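Cotton T-shirts coming out shorter and wider
Laundry and Fabric Care > Washing and Drying

Amra Popescu
I buy plain cotton knit T-shirts, nothing fancy, and wear them to work. After five or six washes they lose length and gain width. The last one started at 75 cm from shoulder to hem and is now a good bit under that. I wash warm with Prillard powder and tumble dry on medium. Is it the washer, the dryer, or cheap shirts?

doverline
Dryer. Stop using it for shirts and the problem goes away.

Kurniawati Yusof
Mostly the dryer, but not only that. Knits are stretched lengthwise when the fabric is made and put on rolls. The first few times they get wet and move around, they relax. A shirt that was never preshrunk will lose some length even if you wash it in the sink. Heat and tumbling push it further.
Check the label. If it doesn't say preshrunk, buy a size up.

doverline
I've air dried everything for years and have never had one shrink in any way I could see. I don't think sink washing does it.

Kurniawati Yusof
You probably buy heavier shirts. Thin jersey is where it shows.

rt_hollis
What's your washer set to? I had a Naltel front loader where "warm" was a lot hotter than I expected. Switched to cold and the shirts did better, same dryer as before.

Amra Popescu
It's an old top loader and I have never checked the temperature. I can try cold. The label says 100 percent cotton and machine wash warm, nothing about preshrunk.
If I skip the dryer, do I hang them or lay them flat? I've got a drying rack and one clear table.

Kurniawati Yusof
Flat for the thin ones. A wet knit is heavy and hanging can pull the shoulders out. Shake it hard first, spread it out, then pull the side seams gently top to bottom. Don't pull across. Smooth the sleeves with your palm and flip it once the top side feels dry.
Any pale, clean surface is fine. Bare wood can stain.

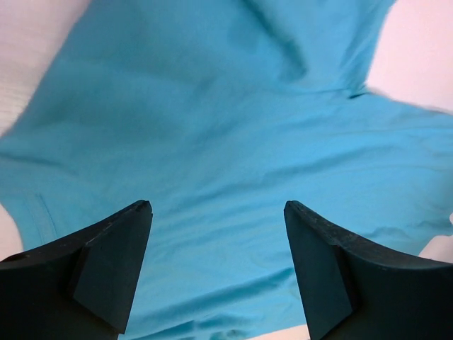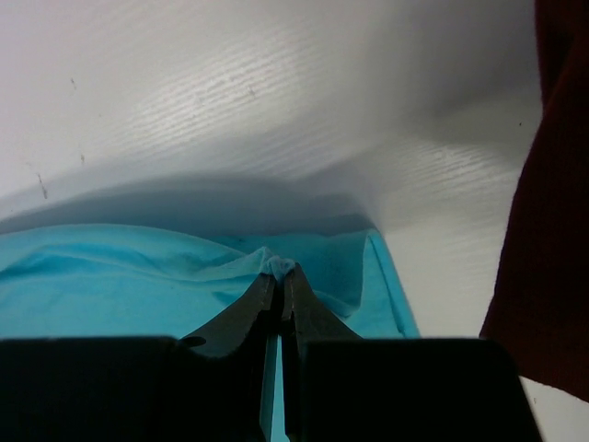
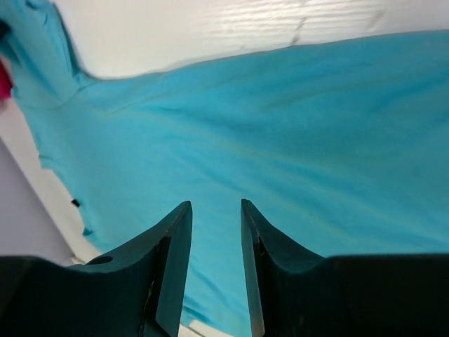
Blue T-shirt on a white table:

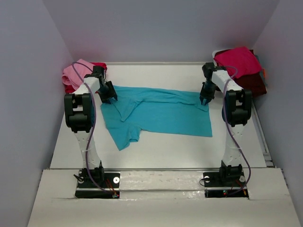 doverline
Flat takes up too much room if you do a full load. I hang mine by the hem on the rack, upside down. The weight is at the top of the shirt then, so it pulls the length a little and the shoulders don't get bumps. Works for thin ones too.

rt_hollis
Upside down left clip marks on mine. I fold them over the bar at chest height now. There is a crease but it's gone once the shirt is on.

Chin
Landlord here, small building with a shared laundry room. The dryers get most of the blame, but people overdry. They put in a light load, run the full 59 minutes and the shirts have been dry for half of it. Take them out while the seams are still damp and let them finish on a rack. I do this with my own and still use the dryer every week.

Amra Popescu
That could be me. I use the timed setting and go do something else.

Kurniawati Yusof
Agree with Chin on overdrying. I still wouldn't go above low for thin jersey.

doverline
Low takes forever and costs more to run.

Chin
Depends on the machine. Mine needs up to 33 minutes on low for a half load.

Amra Popescu
OK. Cold wash, low heat, out while damp, then flat on the table. I have two new shirts in the same size and I'll measure both before they go in. Will post the numbers in August.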